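Notebook – dye bench, October

Thursday, started 9:30

Continuing the walnut hull tests for the Jelska order. They want a dark brown on split cane that doesn't go green under shop lights. Last batch from Nirna took the color unevenly at the rims, so I am changing one thing at a time now.

Bath: 2000 ml soft water, hulls soaked overnight, strained twice through muslin. Held at 45 C. The old recipe says to simmer, but Olumide thinks simmering is what made the thin strands brittle. Iron added at the end, three small spoons, stirred until no grit on the bottom.

Braided rims are still the slow part. The cane doubles over itself there and the dye has a long way to go. Hagos suggests soaking the rim alone in plain water first. Will try on the offcuts.

Dark open weave, rounded corners and a thick braid at the top edge:
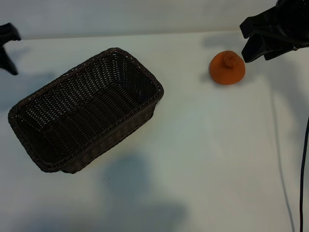 Strip tests, after lunch

Strip A – no presoak. Pale at the crossings when bent open.
Strip B – presoak, 14 minutes. Better. Slight streak on one side where it touched the pan.
Strip C – presoak overnight. Color fine, but the cane swelled and the weave would have to be pulled tight again after drying. Not worth it.

Going with B. Need to hang strips next time so they don't rest on metal.

We use cookies to improve your experience on this site. Accept / Manage preferences

Finish: Hsueh sent the new wax sample and it goes on thinner than the Jatton one. Two coats, rubbed with a cotton rag. On very dark weave the ridges pick up light and can look gray from some angles, so judge color by the window and again under the lamp before writing anything down. 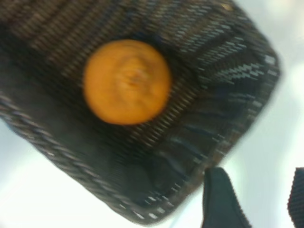
Jatton wax left a tacky feel on strip A even after an hour by the fan. Hsueh was dry to the touch. I'd still like a rub test with a white cloth before we tell Jelska anything – the last complaint was about brown marks on a tablecloth.

To do: order more hulls, label the strained bath, ask Olumide where the second thermometer went.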